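Toilet tank

From the Fludstead Household Encyclopedia, section Water in the Home

The toilet tank, in Australia and in Britain more often called the cistern, is the container which holds the water for flushing a toilet. In most homes it sits directly on the back part of the bowl. It can also be fixed on the wall above the bowl or hidden inside the wall. The tank fills slowly from the water supply of the house and empties in a few seconds, and this quick release gives the water enough force to clean the bowl.

Name

The word cistern is older than the flush toilet and was used first for any large store of water, for example rainwater under a house. In Canada both words are understood, but "tank" is the normal word in shops and in repair manuals. The cover is called the lid, also when it is not attached by any hinge.

Parts

Inside a common tank there are two valves. The fill valve lets the water in and is controlled by a float. When the water reaches the correct level, the float closes the valve. The flush valve is at the bottom and is closed by a rubber flapper or a plastic seal. When a person pushes the button or turns the handle, the seal is lifted and the water goes down to the bowl.

An overflow tube stands in the middle or at one side. If the fill valve does not close well, the extra water goes through this tube to the bowl and not onto the floor. A fine sound of running water, many minutes after the flush, is often a sign that this is happening or that the flapper is worn.

Types

Close-coupled tanks are bolted to the bowl with a rubber gasket between. One-piece toilets have the tank and the bowl made together, so there is no joint to leak, but the whole object is heavy to carry. High-level tanks were common in older houses and used a chain. Because the water falls from a greater height, the flush is strong and also quite noisy. Concealed tanks are popular in small bathrooms, where each centimetre of floor has value, but the opening for repairs must be planned before the wall is closed.

Use of water

Older tanks used a large amount of water for each flush. Dual-flush tanks, which became usual in Australia before they did in many other countries, have one button for a small flush and one for a full flush. In the town of Funham, 141 houses received new dual-flush tanks in a water-saving plan that started in January and continued for 15 weeks. The tanks were supplied by the firm Cladevix. The plan's report noted that four houses kept the old tank because the pipe in the wall was at the wrong height.

Putting a brick in the tank is an old advice for saving water. It is not recommended today, as small pieces of the brick can come off and disturb the flapper. A closed plastic bottle filled with water is kinder to the parts.

Care

The lid should be lifted with two hands and laid flat on a towel. Ceramic lids break easily, and a new lid of the same shape and colour can be difficult to find for a model older than 10 years. Many people use the lid as a small shelf. This does no harm if the objects are light, but glass bottles should be kept in another place.

To test for a leak, some drops of food colouring are put in the tank and the toilet is left unused for a while. If colour arrives in the bowl, the flapper should be changed. Strong cleaning tablets placed in the tank can make rubber parts hard and shorten their life.

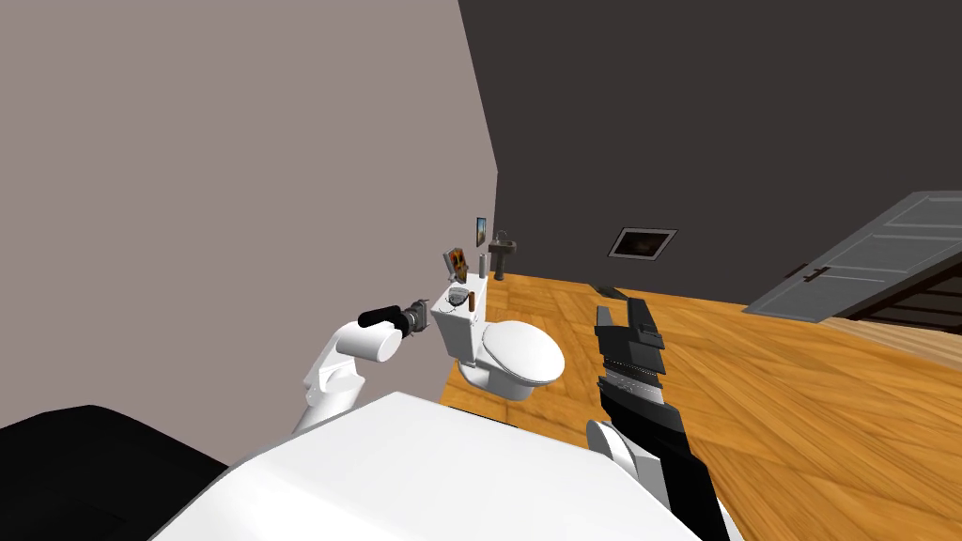
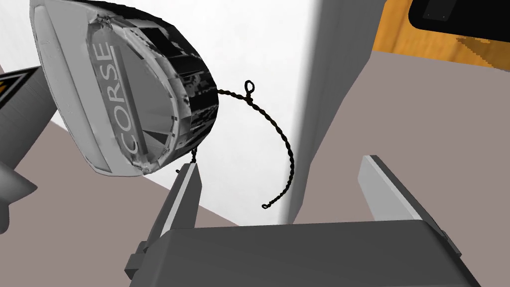
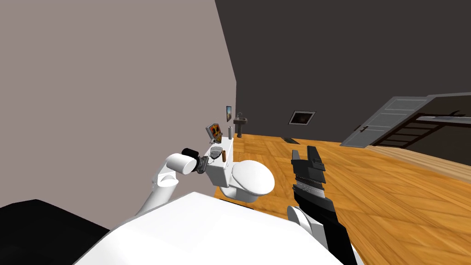
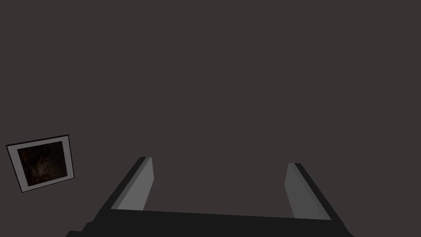 Gebremichael
Section editor, Water in the Home

Condensation

In humid weather the cold water can make the outside of the tank wet, and drops may fall on the floor. On a wooden floor this should be wiped, as the boards behind the bowl can swell or become dark. Some tanks are sold with a foam lining which keeps the outer wall warmer. Better air movement in the room also helps, and a leaking flapper should be repaired first, as it brings new cold water into the tank all day.

See also: Ballcock; Float valve; Low-flow fixtures; Septic tank; Water hammer

Last revised May 9, 2022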